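Giving up the car, one month in

So I sold the car. I know, I know, I've been threatening to do it since the last MOT, and half of you had money on me bottling it. But on 16th February a very polite man came round, kicked the tyres, asked whether the heater had always made that noise (yes) and drove off in it. I stood on the pavement holding a carrier bag of things from the glovebox and felt a bit odd, to tell you the truth. Mostly it was old parking tickets and a torch with no batteries.

The sums had been nagging at me all winter. Insurance, tax, the permit for our street, a new exhaust, and then whatever the garage found while they were down there looking at the exhaust. It came to a bit over 2,000 for the year, and I was using it for the big shop and for going to see Marisol. I work at home most days and the station's a fifteen minute walk. Put like that it sounds daft to have kept it so long, but I've had a car since I was nineteen and I think I liked knowing it was out there.

The first week was fine because I didn't go anywhere. The second week it rained sideways and I had a dentist's appointment on the far side of town, and I learned a great deal about the number 3 bus. It's meant to come every 15 minutes. What it does is come twice at once and then have a long think. I've got an app for it now and the app is an optimist. Theophilus Owusu from my old running club gets the same bus and his advice is to ignore the app completely and look at how many people are at the stop -- if there's a crowd, one's due, and if you're on your own you've just missed it. He's been right every time so far!

The shopping was the bit I was dreading. I used to do one enormous trip and fill the boot, and I'd come home with three kinds of crackers and nothing for tea. Now I go to the little place on the corner most days and carry home what I can carry. I bought one of those pull-along trolleys, in navy, and I don't care what anyone says about it, it's brilliant. It goes up kerbs. It holds a bag of potatoes and all the tins. My neighbour laughed at it for a week and then asked where I'd got it.
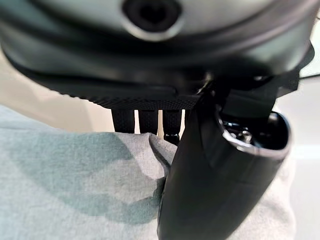

I do think I'm spending less on food, though I haven't sat down with the receipts. What I've definitely noticed is that I'm throwing less away. There used to be a bag of salad going to soup at the bottom of the fridge at all times, and a cucumber with ambitions. If I have to drag something up the hill I'm going to eat it.

Seeing Marisol is harder, I won't pretend otherwise. It was forty minutes by road and now it's two trains with a change that's either four minutes or an hour and four. Last time I missed the short one and sat in the waiting room with a cheese roll, reading somebody's left-behind puzzle magazine (they'd filled in all the easy ones, the swine). I got there in the end and she'd kept dinner warm. Coming back I had a seat by the window the whole way and read 140 pages of my book, and I can't remember when I last read that much in one go. So swings and roundabouts.

A few of you asked about hiring one for the odd weekend. I've signed up for the car club but not used it yet. The nearest one lives behind the library and always seems to be out when I walk past, so either it's popular or somebody's nicked it. I've got my eye on it for a trip to the coast in late March, if Iraís can get the time off and the weather behaves. I'll have to work out how to unlock it with my phone, and I'd like to do that before I'm standing there with a suitcase and my mother on the line.

The other question was what I'm doing with the parking space, and the answer is that it's the council's and there was a van in it by teatime.

Anyway, my legs ache and I need better shoes. If anyone has walking shoes they love that don't look like something you'd wear up a Munro, leave me a comment, wide fitting please, and not too dear.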